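Indura Desk Packing Notes
README for the folder "zip-bags"

Version of 20 Apr 2023. Maintained by Myrtle Nguyen-Tran.

What is inside

This folder is about small things on a desk and how people put them away in clear plastic zip bags. It has 94 short entries, written by 17 people at the Brikholm office. Each entry tells which bag was used, what was lying near it on the desk, and at which step the person was. We began in March with paper envelopes, but we stopped with them and they are not included.

The bags are thin and they crinkle easily. Because of this, the word "flat" in the entries means only that the bag lies on the desk. It can still have many folds.
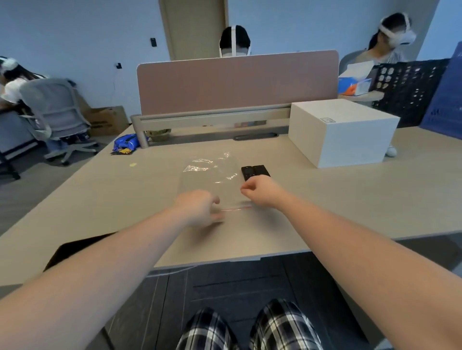
Fig. 1. Both hands at a clear zip bag, right hand near the red-tinted strip. Step label: "handling".

How to read the labels

The label "handling" is used when the hands hold the bag and the writer could not decide between opening and closing. Please do not change it to one of these two later. I know it is a weak label - but a wrong one is worse for us.

"Neighbor items" are other things on the same desk, for example a small black case or a snack bag. They stay in the entry also when they have no role in the packing. The desk divider is furniture and goes in the column "room".

Known problems

In 7 entries the bag size is missing. Notes from the Hokano desks use "pouch" and "bag" for the same thing, I did not correct this yet. Glare on the plastic makes it difficult to say if something is inside, so the column "contents" is often empty. Empty means "not known" - it does not mean that the bag is empty.

Changes

Old names from the Brannigan list were removed. Column "strip color" was added after "bag size".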